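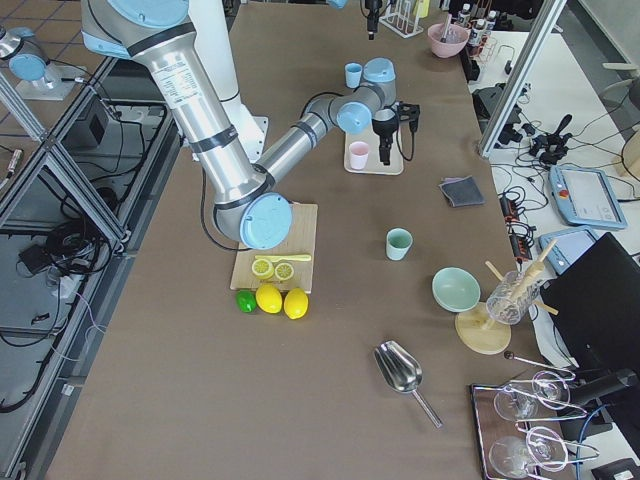 3 The Flondura table-top kit

3.1 Scope of the review

The kit reviewed in this section is sold under the name Flondura by Asmont, and is offered to laboratories that already own one or two light industrial arms and want to use them for household handling tasks. It consists of a two-fingered gripper with its wrist adaptor, a motion planning package, a set of task scripts and a calibration routine. The arms, the table and the household objects are not part of the purchase. Our copy was ordered in April and set up by the authors without help from the vendor, following the printed guide only.

We compare Flondura with two other kits of the same kind, Premel and Santoro, both of which were already in use in our laboratory. The comparison is limited to grasping, lifting and placing. Cutting, pouring and stirring scripts are advertised for all three kits but were left out, as they depend heavily on the tool held and say little about the kit itself.

3.2 Set-up

The guide assumes a table with free space on all sides of the arm base. Ours has a second work surface along one side, which carries the monitor, the teach pendants and the power strip, and this had to be entered in the planner as a blocked region. The planner accepts blocked regions only as upright boxes. A box large enough to cover the monitor also covers a strip of usable table next to it, and objects standing in this strip were refused as targets until the box was made smaller by hand. Premel has the same limit. Santoro accepts a surface drawn from measured points, and this took longer to enter but gave back the lost strip.

The table was covered with brown paper (Fig. 3). The paper gives an even background and can be replaced when marked. It also shifts slightly under load if not taped down, and we advise taping it along every edge before calibration, as the routine takes its height reference from the table surface.

Calibration of one arm requires the operator to bring the gripper to a series of taught points and confirm each on the pendant. The guide gives the order of the points but not the wrist angle, and on our first attempt the routine ended with an error that did not name the faulty point. Once the wrist was kept vertical at every point, the routine ran to the end without fault. The stored result survived a restart of the controller.

3.3 Objects

Objects were chosen to cover the shapes found in an ordinary kitchen, with a mix of solid, open and thin items. Fig. 3 shows one of the layouts, with the gripper over a tray that holds a small pale pink cup. Light blue and mint green cups stand elsewhere on the table, and whole lemons and a lime lie along the front edge of the cutting board. Wine glasses lie on their sides in a dark tray with a metal rim.

The glassware is the harder part of the set. Clear glass returns poor depth readings, and a lying wine glass offers the gripper a choice between the bowl, which is wide and fragile, and the stem, which is thin and close to the tray floor. The Flondura scripts always choose the stem. This is a sound choice for the glass, but it brings the fingertips near the tray rim, and the planner must then find an approach that clears both the rim and the neighbouring glasses.

3.4 Procedure

Each kit was given 90 trials. A trial began with the arm in its rest pose and ended when the object had been placed or when the planner gave up. Layouts were drawn up beforehand and used in the same order for all kits. The time limit for a trial was 900 seconds, set well above any run seen during practice so that slow planning would be recorded as such and would not be mixed with failure. No operator input was allowed after the start, apart from the emergency stop.

A trial was counted as successful if the object was released within its marked target area and remained there. Objects that tipped over after release were counted as failures, even where they had come to rest inside the area.

3.5 Observations

Cups and fruit caused little trouble. The Flondura gripper closes at a fixed speed and stops on a force threshold which can be set per object class. The supplied threshold for cups was suitable without change. For lemons it was too low, and the fruit turned in the fingers during the lift; a higher setting removed the fault. Santoro needed no such change but left marks on softer fruit.

Most failed trials with Flondura involved glassware, and of these almost 51 per cent ended before contact, with the planner unable to find a path. The remainder were slips during the lift. We consider the first group the more serious for a buyer, as the slips can be reduced by softer finger pads, while the planner is closed and cannot be altered by the user. Osvaldo Bellini, who ran the glassware trials, noted that many refused cases were accepted when the object was entered again under a slightly different angle. This suggests that the search stops too early, and that no real obstruction is present in those cases.

The kit gives no warning when a stored calibration is older than the current tool settings. We changed the finger pads once during the study and had to repeat the affected trials, having noticed the height error only after the gripper touched the tray floor. Premel shows a message on the pendant in the same situation.

3.6 Support and documents

The software version under test is dated Sep 27, 2020. Questions sent to the vendor were answered by e-mail in clear terms, although the advice on blocked regions repeated the text of the guide. The scripts are supplied in readable form and can be edited, and the comments in them are more useful than the guide on the matter of force thresholds. Settings for a second arm are described in a separate note, and the two arms cannot share one object list, so that any change to an object class must be entered twice.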